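October 4, 2018

Up before seven. Coffee, toast, the end of the apricot jam. I wanted the room sorted before the weekend guests and I had let it go since the move, so I gave it the whole day.

Started with the floor. It's the polished gray kind with the marble pattern and it shows every footprint when the sun is on it. Swept first, then mopped with the Patex cleaner Florencia left under the sink. The bottle says one capful to a bucket. I used two the first time and it left streaks by the window, so I did that side again with plain water. It took until nearly ten. My knees were sore from the part under the sofa, where the mop doesn't reach and I had to use a cloth.

Found under the sofa: one pen, a bus ticket, a button from my gray coat. Sewed the button back on at lunch.

Then the question of the tall black cabinet. Baltasar thinks it should go in the bedroom. I think it is too heavy to move again and that open shelves are more use in here. We measured the bedroom wall anyway. It is 195 cm to the door frame and the cabinet would fit, but then the door wouldn't open all the way. So it stays. He said fine, but he said it in the voice he uses when he plans to bring it up again in November.

I took everything off the shelves, wiped them, and put back less than I took off. There are two boxes for Fidel to look through next time he comes by. Most of it is his, from before he went to Maldonado. The rest is cables that I can't match to anything.
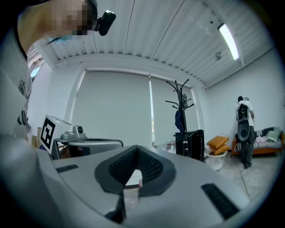

The white T-shirt with the black lettering. Very bright in here today.

The brightness is what I like best and also the thing I complain about. With white walls and this much window there is no corner to read in without squinting. I looked at new blinds at Rusholm last week, to replace the white roller ones. The plain ones come to 356 for the whole curve, fitted, and the ones I liked are 885, which I am not paying. The woman there told me curved windows always cost more because each panel has to be cut separately. I asked her to write down the lower price and put the paper in the kitchen drawer. Thin curtains might do the same job. Florencia has a sewing machine and says a straight hem is no trouble, but I would need to buy the cloth and a rail that bends.

Lunch was rice and the leftover beans. Obed called to ask if we still had the folding chairs. We have four. He wants to borrow two and will come for them tomorrow after work.

Afternoon, cushions. I washed the mustard covers on cold and dried them on the line yesterday, and they came out a little smaller, so getting the inserts back in was a fight. One zipper stuck and I ran a candle stub along it, which my mother used to do, and it went. They are stacked on the round white table for now. I don't think they belong on the sofa. The striped throw is busy enough by itself and the pale green cushion is as much color as it can take. But the mustard ones are good to sit on when there are people on the floor, so they need to live somewhere close. The wire basket is behind the table and I tried them in it, but only some of them fit and it looked like a laundry pile.

The window ledge is the other problem. It is long and it goes right around the room at the perfect height for putting things down, and so everyone does. I cleared it this morning and wiped it end to end. That lasted as long as it usually does.
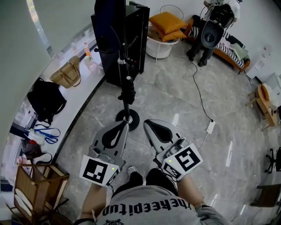 What I would like is a row of hooks by the door. Five or six would cover it, with a shelf over them for keys and bottles and whatever people take out of their pockets. Pascual has a board left over from his hallway and offered it to me, already sanded. I'd paint it white to match the ledge. Hooks are cheap and I can put them up myself if the wall is solid there. I knocked on it and it sounded solid on the left and not so solid on the right, so I will ask Baltasar to check before I drill.

The tan woven handbag should have a hook of its own, set lower, with the strap doubled over. Backpacks can go on the strong side of the wall.

Also to do: felt pads for the legs of the round table. They're thin metal and I'm worried about the new shine on the floor. The Fukeck pads from the hardware store have lasted on the kitchen chairs, so I'll get the same. And one longer cord clip or a bit of tape, as I don't like a cable lying across the floor where people walk. I nearly went over one in my socks last week with a full cup.

Florencia came at six and stayed an hour. She moved the side table a hand's width toward the sofa and it does look better. She took the empty cleaner bottle home to buy the same one. I told her to get the unscented if they have it.

Soup for supper. Baltasar washed up. I wrote the list for tomorrow: hooks, felt pads, cord clip, bread, call the dentist, chairs for Obed in the hall by five. My back aches. Going to bed at 9.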